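Barnlow, returns cell, October, first week on mixed bins

Cell two went over to mixed bins at 5 this morning.

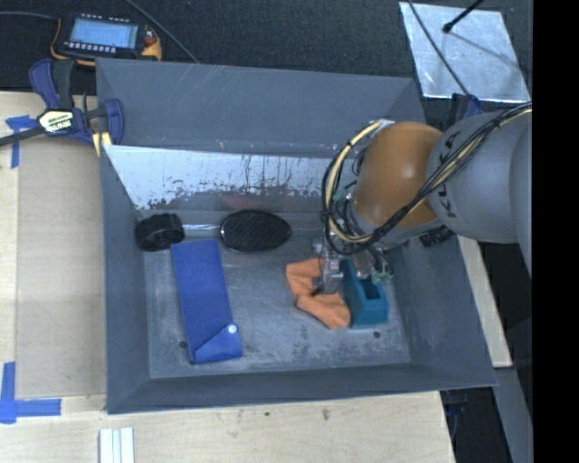 Soft goods are still the slow part. A cloth lying flat gives the arm very little to close on, and when it sits against something rigid the approach angle matters more than the grip force. I lowered the approach speed for fabric and left the setting for hard items alone. Cycle time on cloth went up. Drops went down, which was the trade I wanted.

Target for the shift was 320 picks. We finished 70 short, most of it lost before the first break while I was changing parameters. After that the rate held.

The job on the floor is different now. On the Clasby line, a sorter stood at one bin for the whole shift and emptied it by hand. Here one operator covers 3 cells, clears faults and takes whatever the arm rejects. Less lifting, more walking. Two of the sorters told me they prefer it. One said the shift feels longer, as there is no pile going down in front of her, only a light that comes on. I wrote that in the log under operator comments, where the form has room for one line.

Pay grades have not been changed to match. Fault clearing is listed as a technician task on the old sheet, and sorters are now doing it every hour. Raised this at handover and was told it goes to the Fülöp review. No month given.

Trolley (the scheduling software) still assumes a person at every bin and booked breaks on that basis, so all 3 cells had no cover for the same quarter hour. Moved them by hand. Need to ask for the staffing table to be edited before nights start.

Tomorrow: fabric settings copied to cell three, check hose fittings, reprint the reject labels.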